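Pre-season ground and gear check, Hornetti Park, main pitch and change rooms
Date of walk-round: 12/05/2019
Checked by: Eero Väisänen
Copy to: Aatos Hirvonen, club secretary

Marks used: OK, FIX (before the first home game), NO (not to be used until I've looked again).

## Pitch

- [x] **Goals anchored, north end.** OK. Pulled on both posts and hung off the bar.
- [ ] **Goals anchored, south end.** NO. The left rear anchor turns by hand. Plimance say they "re-seated" it over the break. I'd like to know what with.
- [x] **Net clips.** OK, plastic all the way along. Last year's metal hooks are gone, or at least I couldn't find any.
- [ ] **Playing surface.** FIX. There's a soft dip inside the penalty area, southern end, deep enough to turn an ankle. It was filled with sand last July and I said then that sand would wash out.
- [ ] **Sprinkler covers.** FIX. 2 sit proud of the turf near the halfway line. The contractor's sheet has them as flush. Put a boot sole across one and tell me it's flush.
- [x] **Corner flags.** OK. Bendy type, right height.
- [ ] **Run-off to the fence.** FIX. The Panasiuk advertising boards on the east side have crept in toward the touchline again. They need to go back to the painted marks, whatever the sponsor thinks about the camera angle.

## Floodlights

- [ ] **Poles and cabling.** Not marked. I can look at a pole, but I can't certify one. The certificate in the binder, no. 1568, has no expiry date on it, so I don't accept it as proof of anything. Aatos, please get the full copy.
- [x] **Switchboard locked.** OK.

## Player protection

- [x] **Shin guards in the loan box.** OK after I threw out the cracked ones.
- [ ] **Padded forearm casts.** NO. Two of our players want to come back early wearing the Plultix sleeve. The brochure says it's "match ready". It doesn't say who tested it, or on what. Until a doctor signs for each player and the referee has felt the padding, they sit out. I know we're short in midfield.
- [ ] **Concussion cards.** FIX. The bench still has the old version, with the bit about returning after 20 minutes. Bin them.
- [x] **Stretcher.** OK. Straps hold, and I had Aatos lie on it.

## First aid and change rooms

- [ ] **Ice packs.** FIX. Box says 6, and the box is wrong. Refill it and write the real number on the lid.
- [x] **Defibrillator.** OK, green light showing, pads in date.
- [ ] **Away room showers.** FIX. The mat slides. A new mat on the same tiles will slide as well, so ask for the type with suckers before anyone spends money.
- [x] **Exit doors.** OK, both open outward with nothing stacked behind them.

## Comments

Most of the FIX items were reported as finished in the contractor's last letter. I'd hold the final payment to Plimance until somebody from the club has stood at the south goal and tried that anchor. A photo of it won't do.

Aatos has asked whether we could play the first friendly at the north end only, with the south goal taped off. No. Tape doesn't stop a goal tipping, and kids swing on it at half-time.

I'll walk it again once the anchor and the dip are done. Leave the key in the usual spot.

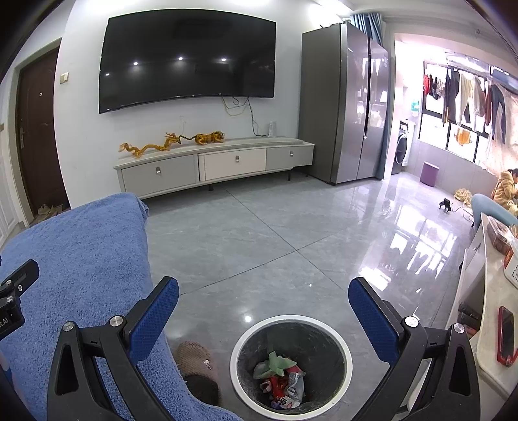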